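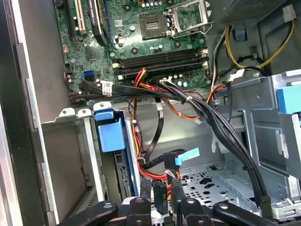

Budgeting for a teardown cell, what am I forgetting?

Posted by Farquharson, Sep 1, 2026

We want a robot to strip old desktop towers. Prarimia quoted the arm. I have 3000 left for grippers, fixtures and my optimism. What else costs money?

Namside
Fixtures. Towers come in every shape, and each one wants its own plate. Set aside 200 apiece and print them yourself.

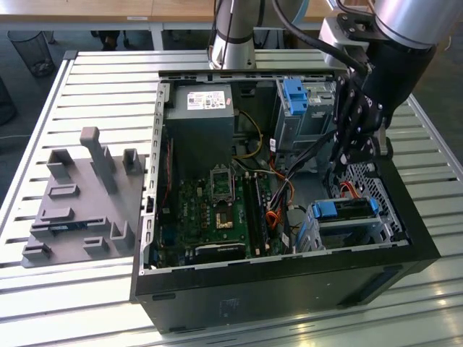 Nakville
Cables eat more hours than fixtures do. Buy 2 sets of fingers and plan on July.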